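We've been doing up the reading room at Evutwood since October, and the bit I was left in charge of was the study tables. After a lot of dithering I ordered the Jisska from Lekero, and I've now lived with it long enough to have opinions!

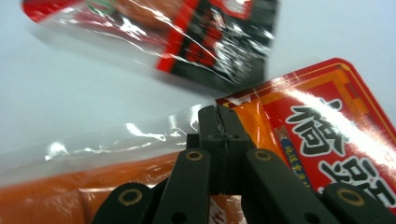 Delivery first. It came flat in one box, and I had it standing up in 100 minutes on my own (the leaflet says two people, and fair enough, the top is a heavy old lump). At £516 it isn't cheap for a library table, but the Shokri I looked at before it was over £500 as well and wobbled in the showroom. We allow food in the reading room now, so anything we buy has to put up with snack packets, a red and orange one like this included, and the crumbs that go with them. The Jisska wipes down with a damp cloth and I haven't found a stain yet.
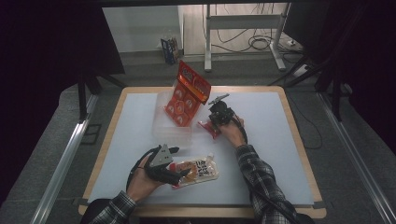

What I'm less keen on is the feet. They're hard little plastic discs and they squeak on our floor every time someone shuffles up, so I've stuck felt on all of ours. The edges are nicely rounded, though, and the height is spot on for the chairs we already had.

Lekero quoted me 14 days for a second one and it turned up on day nine. I'd give it four stars, and I'll be ordering another for the local history corner once the carpet's down.

Contact us | © 2026 Evutwood Reading Room | Back to top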